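Gallery: The Kidik tabletop fault

Posted January 26, 2025
Filed under: Faults and fixes

Kidik is the two-arm tabletop task we run in the Mimovico simulator. The arms start on either side of a table with a row of grocery-type objects between them, and the controller has to pick up whichever object it is asked for and set it down at a marked target. It had been running without much trouble since the table was rebuilt. In January we found that a large share of our stored results were wrong, and this page covers what the fault was, what we threw away and what we changed.

The short version is that a settings file and a model file disagreed about what was mounted on the left arm. The simulator loaded one hand, and the collision checker assumed another. No hardware was involved and nothing was damaged, but the same checker is used ahead of runs on real arms at our Kneath site, so we treated it as a safety matter and stopped those runs until it was fixed.

Both views are renders from the Kidik table. Click either one for the full size.

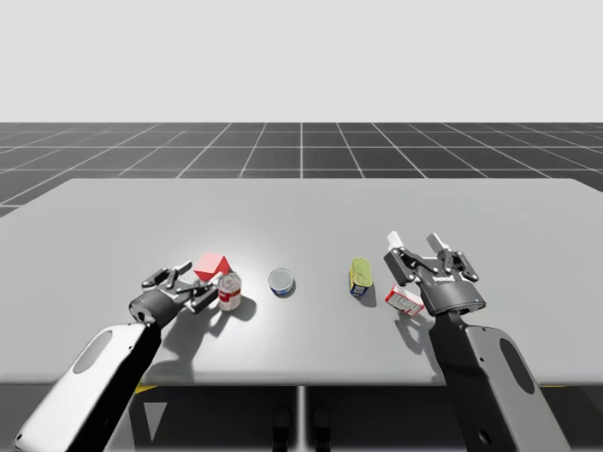
Multi-fingered hand on the left arm, two-finger gripper on the right.

The mixed setup is a supported one. Some of our tasks need fingers on one side and a plain gripper on the other, and the configuration tool, Atetti, lets you choose the end tool for each arm separately. When you choose, Atetti is supposed to write the name of the tool in two places: the scene file, which decides what gets loaded and drawn, and the checker file, which decides what shape is used to test for contact.

After an update early in the month, Atetti wrote the scene file correctly and skipped the checker file if one already existed. Any folder that had been used before kept its old checker file. A folder that had last been used with two grippers would load a hand on the left arm and go on testing for contact with the shape of a gripper.

The two shapes are close enough in overall length that nothing looked odd at the start of a run. The difference is in the width and in where the fingers go when they close. With the wrong shape loaded, the checker passed motions in which the outer fingers went through a neighboring object. The physics engine then pushed the two apart on the next step, and the object was thrown across the table or off it.

We had seen objects leave the table before and had put it down to friction values. That was a mistake on our part. The friction on the can models was changed twice before anyone opened the checker file, and both changes have now been undone.

What finally pointed to the cause was a batch of 1,398 runs in which failures were much more common for the left arm than for the right. The task is close to symmetrical, so the two sides should have come out nearly even. We sorted the failures by arm, then by folder, and every folder with a high failure count turned out to have a checker file older than its scene file.

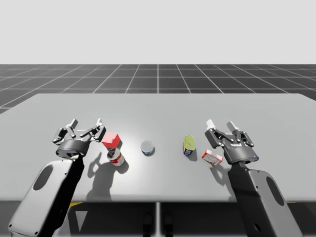 Matched tools on both sides are the setup we now use as the reference for the checker. Before a mixed configuration can be used, the same row of objects is run with the same type of gripper on each arm, and the contact log has to agree with a stored copy. The layout suits this test because it has close spacing and open space in one view: the red cube and the red-and-white can sit together near the left gripper, the low tin with the blue band is alone in the middle, and the tall yellow can and the small box are near the right one. A wrong shape shows up first in the close pairs. The tin works as a control, as a tool of either width can reach it without coming near anything else.

What we discarded

All left-arm results from the affected folders have been removed, 3,410 runs in total. We did not try to save the ones that had finished normally. A run can finish normally with the wrong shape loaded and still have passed through an object on the way, and the contact log for those runs can't be trusted to say so. Right-arm results from the same folders were kept after a separate check of 300 of them found no mismatch.

What we changed

Atetti now rewrites both files every time a tool is chosen, even if nothing has changed.

The simulator compares the tool names in the two files when it loads and will not start if they differ. Before this it printed a warning – and the warning was hidden at our usual log setting.

The first 200 steps of each run are now logged in full, including the name of the shape the checker is using for each arm.

Runs on the real arms at Kneath need a passed reference test from the same folder. An older pass from another folder does not count.

Still open

We have not fixed the way the physics engine handles two shapes that already overlap. It still separates them with too much force, and a light object such as the small box can still be thrown if an overlap happens for some other reason. Lowering the separation force makes the fingers sink into the cans during a normal grasp, so that setting has been left where it was for now.

If you copied a Kidik folder from us in January, delete the checker file and choose your tools again in Atetti. Results that used only matched grippers are not affected, provided the folder was never used for anything else.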